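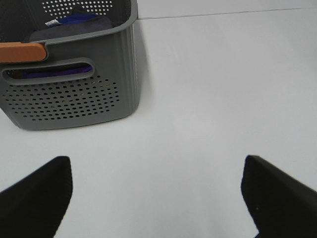

Skistach looks after one kind of thing, and we've gotten fond of it: the small robot arm that works at a table, with a two-finger gripper, sorting and moving cloth. If you run a laundry, a linen room, a uniform service or a teaching lab and you have an arm like that, we would love to hear from you, even if all you want is to talk it over first. (We do like to talk. Set aside more time than you think.)

## How we started

Liam Hebden and Kamonchanok Nuchit began Skistach in the back half of a sewing machine repair shop called Stilard, where they had both been fixing feed dogs and tension springs for years. A customer brought in an arm that kept letting go of pillowcases and asked if they'd have a look, seeing as it was "sort of a sewing machine." It wasn't, but the trouble was worn finger pads, and Kamonchanok had those sorted out before lunch. The customer told a friend at Hemmin, the friend told the uniform people over at Tukgate, and by the next October we had our own sign on our own door.

There are more of us now. Wichai Chaiyaporn handles the wiring and the cameras, Hajnalka Kun does the visits and most of the training, and Lamduan Yensuk answers the phone, orders the parts and knows where every spare screw in the building lives.

## What a setup visit looks like

We start with the table, every time. It gets wiped down, leveled and checked for wobble, and we like a plain, pale, matte top wherever the customer will let us have one, as dark fingers show up well against it and so does nearly any fabric. Then we bolt down the base, run the cables with enough slack for the wrist to turn all the way, and set the open and closed positions of the fingers by hand before any program gets near them.

After that come the containers, and we do fuss over these! A basket with a thick rolled rim asks for a different approach than a thin-walled bin, and a cutout handle can catch a fingertip if the arm comes in too low.

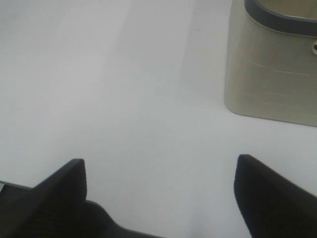
Hajnalka teaches each container its own height and its own safe path, first with nothing in the fingers and then with a soft cloth, at a crawl. Once she's happy she hands the controls to whoever will be running the cell day to day and has them do it all over again while she keeps her hands in her pockets. It makes for a long morning, but folks tell us they remember it.

## Keeping it going

Every cell on our care plan gets a visit every 80 working days. We check the finger pads for wear, clear lint out of the gripper slides, clean the wrist camera's lens, retighten the mount and run the full path again. Between visits we ask for a quick wipe of the fingers at the end of each shift with a dry cloth, please, and no spray. If the tips stop meeting squarely, stop the arm and call us. Lamduan can talk you through most of it, and when she can't, one of us will get in the van.

## Come and see us

We're in Unit 313, up the ramp and past the loading dock. Workshops are small, 2 or 3 people at a time, and the next one is Wednesday, November 12, 2025. Bring a bag of whatever your arm has the most trouble with. Fleece is always popular.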